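4. The Flimik Package in Use

4.1 What was bought

Flimik is sold by Cevard as a complete kit for testing sidewalk robots without a sidewalk. The subscription covers a physics engine, a sensor model, a set of city maps and something the price list calls onboarding, which in our case was a video call and a PDF. We tested the release dated Nov 15, 2018, and did not update it during the study, although the launcher asked us to every morning and twice after lunch.

Our interest was narrow. The lab runs Lis, a small wheeled platform meant to carry parcels along a curb, and we wanted to know if a navigation stack tuned in Flimik would need much retuning before it was let outside. Cevard's material says that it would need none. We thought this was brave of them, and planned accordingly.

The robot description was ported by Bogdan Jasińska. The import tool accepted our model on the first attempt and silently dropped its rear bumper, a loss we discovered only when Lis began to report that it had never been hit from behind. The bumper was restored by hand. Wheel friction, motor limits and the height of the camera above the ground were taken from the real machine and entered in the vehicle file. The vehicle file is edited in a form whose Save button sits next to one marked Reset, in the same color.

4.2 Choice of map

The subscription tier available to us came with two city maps. One of them is a business park with wide paths and no clutter, and any robot that fails there should probably be left indoors. We used it for checking the installation and then put it aside. All results in this section come from the other map, Bavgate.

Bavgate suited us better. It mixes paved open ground, a road and a built-up sidewalk on the far side of it, with enough street furniture to give a planner something to think about. The map ships with 3056 placed objects, each of which can be moved, hidden or made solid from a table. Solid is a setting, and its default is off. Teodor Wasilewska found this out on the first afternoon, by driving Lis through a bench at full speed and receiving a perfect score for the route. After that we switched collision on for the whole table and started the study over.

4.3 Procedure

Each episode gave Lis a start pose, a goal pose and a time limit. Starts were drawn from the open pavement and goals from the far sidewalk, so that every route had to leave the slabs, cross the roadway and come to rest near the buildings. Sun position was fixed. Traffic was disabled, because Flimik's cars are a separate purchase.

We ran 1340 episodes over the month of September in the pilot build and repeated the same list of starts and goals in the dated release. Only the second set is reported. The first one taught us mostly about our own scripts, and Hubert Gajewski has asked that we not go into it.

An episode counted as a success if Lis stopped within its goal zone before the time limit and touched nothing on the way. A brush against a lamp footing was a failure, however gentle. Cevard's own scoring is kinder and grants partial credit for "intent to arrive." We left this column out of our tables with some regret, as our numbers in it were superb.

4.4 Where the difficulty lies

On the dated release 267 episodes failed. They did not spread evenly over the map, and a plain heat map of final positions shows two bad neighborhoods. The first is the open pavement itself. Figure 3 gives a view across it toward the road. The concrete is speckled and rough, and a long dark seam runs across it diagonally with a thinner joint cutting over it. Our ground segmentation was trained on asphalt and smooth slabs, and it took strong contrast lines seriously. In a large share of the failures on the near side, the planner treated a seam as a small curb, turned to follow it, and went on following it until the clock ran out. The logs of these runs are very calm. Lis reports steady progress throughout.

The second bad neighborhood is the stretch around the big green dumpster, which hides part of the bus shelter from this side. A route planned toward the shelter from the open pavement looks free until the robot has come past the end of the dumpster, and then has to be planned again in a hurry. Our replanner was slow, and this is where the slowness cost us most.

Figure 3. Bavgate map in Flimik: open pavement with seams, dumpster and bus shelter at the right, roadway and low building beyond. 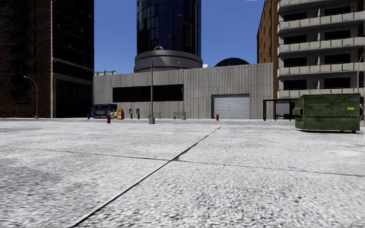

Noemi Park, reading a draft of this section, objected that we were grading the wrong party. A segmentation model that mistakes a joint for a curb is a bad model, she wrote, and the simulator that caught it has earned its fee; if we wanted to criticize Flimik we should find something it let through.

We take the point, and have moved several sentences to a different part of the paper as a result. The seam failures are ours. They were also cheap to fix: adding rough concrete to the training set and asking for a depth step before calling anything a curb removed nearly all of them on a rerun. It would have taken us longer to learn the same thing outdoors, with someone walking behind the robot in the rain. For this purpose the package did what a package of its kind should do, and it did so before we had bought an umbrella.

Park's second request, that we find something it let through, was easier to satisfy than we would have liked.

4.5 What it let through

The ride over joints is too kind. In Flimik a seam in the ground is a mark on a surface, and the wheels of Lis pass over it as though it had been painted on. On our own test yard the same wheels drop into expansion joints, the camera nods, and the depth estimate goes strange for a moment. The vendor's documentation describes the ground contact model as "fully physical," and the contact model may well be. The ground it is in contact with is flat. We could not find a switch for this, and support told Jasińska that the feature was planned. They did not say for when.

The sensor noise is tidy. It can be set by slider, and at any position of the slider it is the same amount of noise everywhere. Real glass facades give our depth camera a great deal of trouble and real brick gives it hardly any. In Bavgate, Lis looks up at a tower with a blue glass front and sees it as clearly as it sees the wall of the low building before it. A stack tuned under these conditions learns to trust its depth image much more than it should.

Small objects are well handled, and we say so gladly after the paragraphs above. Hydrants, benches and lamp footings have collision shapes that match what is drawn, once collision has been switched on. We drove Lis into a good many of them on purpose, from several directions, and the point of contact was always where the eye would put it. An earlier simulator used in this lab surrounded every hydrant with an invisible box, and a whole generation of our planners grew up afraid of them.

4.6 Transfer to the yard

The retuned stack was then moved to the real Lis. Ksawery Piątek ran the outdoor sessions and kept a notebook, whose tone changes noticeably between the first page and the last. Route choice carried over well. The robot went where the simulated one would have gone, and it recovered from blocked paths in much the same style, which is to say with a long pause and then too much confidence.

Speed did not carry over. The limits found in Flimik were too high for a surface with actual joints in it, and the nodding camera produced false obstacles that had never been seen in simulation. Piątek lowered the cruising speed until these stopped. He then raised it slightly, because pedestrians had begun to overtake the robot and offer to help. The braking distance had to be lengthened as well. Everything else in the parameter file was left as it was.

The claim that no retuning is needed is therefore wrong for our robot. A claim that little retuning is needed would have been right, and would have cost Cevard one word in a brochure. We passed this on to them. The reply thanked us for our enthusiasm and attached the price list for cars.

4.7 Remarks on cost and support

We paid the standard academic rate and received no discount, equipment or advice in exchange for this review, and the advice in particular would have been welcome. Support tickets were answered politely. The ones concerning licenses were answered the same day, and the ones concerning physics took longer. The license check requires a network connection at the start of each batch, so an overnight run is at the mercy of whatever the building does to its router after hours. Gajewski wrote a script that restarts a batch from the last finished episode, and we recommend that other groups write theirs before the first lost night. Ours came after the third.

Map editing deserves a separate mention. The object table can be exported, changed in a spreadsheet and read back in, and this worked without trouble every time. We used it to shift benches and newspaper boxes between reruns so that the planner could not simply memorize the sidewalk. Object names in the table follow no system that we could discover, and a bench may be listed under street, under seat or under misc_old. Wasilewska's renamed table for Bavgate is available from the authors on request, together with the episode list and the corrected vehicle file, rear bumper included.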